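What the shed break-in report left out

16 January 2026

The police report on my shed runs to one page and says entry was "by force to door." That is correct as far as it goes. I have now had a few weeks to look at the door, the lock, the alarm log and the insurance correspondence, and I want the details written down in one place before I forget the order they came in. 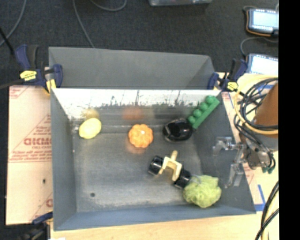
Elsa Strand wrote to me after the short notice I put up in December, and her view was that I had the wrong end of the problem. A padlock, she said, is only as good as the two screws behind it, and most of the sheds on the Budandale side that were entered last year still had working padlocks on them afterward. She asked me to check whether mine had been cut. It had not. It was still locked, hanging from a hasp that was no longer attached to anything.

So, the hasp. It was a plain pressed steel type held to the frame by four wood screws, and the staple was held to the door by two more. The screws on the frame side had pulled straight out. There are no saw marks and no drill holes. There is one dent in the frame, the width of a flat bar, at the height of the lower screws. Someone put a bar behind the plate and leaned on it. I tried the same thing on the spare hasp, mounted on a scrap of the same timber, and it came away on the second pull. I am not a strong man.

The lock itself is a Waller and I have no complaint about it. I cleaned it and it is back in use.

The alarm

The shed had a battery contact sensor on the door, an Altano, reporting to a hub in the house. I had assumed this would be the useful part of the setup. The log shows the following.

02:14 door open
02:14 notification sent
02:22 door closed
06:50 notification read

The 06:50 entry is me, in the kitchen. My phone was on its night setting, which mutes everything except calls from a short list. The alarm app sends a notification, and a notification is not a call. I had set up both of these things myself, about a year apart, and never tested them together.

The hub also has a siren. It was turned off. I turned it off after a false alarm in high wind and left it that way.

Eight minutes between open and closed. The person also shut the door on the way out, which is the reason I noticed nothing from the window while making coffee. With the hasp off, the door stays shut on its own latch.

What was taken

A cordless drill with two batteries, a circular saw, a chainsaw, a pressure washer, and a box of hand tools. The bicycle was left. It has a flat tire and was behind the lawn mower, and I suppose moving the mower would have taken time. The mower was left too.

I had serial numbers for two of the items. The drill number was on the receipt, and the saw number was in a photo I had taken for another reason. The chainsaw number was printed on the case, and the case went with the chainsaw. The officer who took the report entered the two I had and told me, without much emphasis, that an item with no number is very hard to return even when it is found. If you own anything with a serial plate, copy the number onto paper and keep it in a different building.

The insurance claim

I made the claim the same morning. The policy covers outbuildings, with conditions. The ones that mattered were these.

The building must be locked. The claims handler asked for a photo of the hasp and screws and accepted them as evidence of forced entry.

Power tools are written down by age. The drill was paid at 60 percent of the replacement price. The chainsaw was older and did worse.

Hand tools without receipts are paid up to a fixed amount. I listed 17 of them from memory and then remembered three more after the form was in. Those three I have let go.

The deductible took most of what was left. I am not going to argue that any of this was unfair. The terms are on page 58 of the policy booklet, and I had not read page 58.

The neighbors

Birger Kristiansen lives at the bottom of the lane and has a camera on his garage. He checked it for me the same day. It showed a van going up at 02:05 and coming back at 02:31 with its lights off on the way down. The plate cannot be read. The camera points slightly too high and the van's own headlights wash out the picture on the way up. He passed the file to the police anyway, and has since tilted the camera down by a few degrees and tried it with his own car. The plate is now readable at walking speed and not above it.

Two other sheds on the lane were tried that night or close to it. One had a bar mark on the frame like mine but had held. I went to look at that one with some interest. The owner had used carriage bolts straight through the frame with large washers and nuts on the inside. The wood around the plate was crushed and the bolts had not moved.

What I changed

The new hasp is a heavier one from Backlund, with the fixings covered when it is closed. It is bolted through the frame and through the door, with a steel backing plate on the inside of each. Drilling took longer than expected and I had to borrow a drill.

The hinges were the next weak point. They were mounted on the outside with exposed screws, so anyone with a screwdriver could have ignored the lock entirely. I replaced one screw in each leaf with a bolt and added two hinge pins on the inside edge.

The hub's siren is back on. I moved the sensor from the door edge to the frame side, where it is less bothered by wind, and have had no false alarms so far. The alarm app can place an automated call as a paid extra. I pay for it, and the number it calls from is on the short list. I tested it at night with the phone on its night setting. It rang after 17 seconds.

The remaining tools that are worth anything are now in the cellar. The shed holds the mower, the bicycle and the garden furniture.

The case is still open according to the online status page. The last update on it is the date the camera file was received. If anyone on the Budandale side has bar marks on a frame and has not reported them, please do, even if nothing was taken. The officer said attempted entries go on the same map as the others.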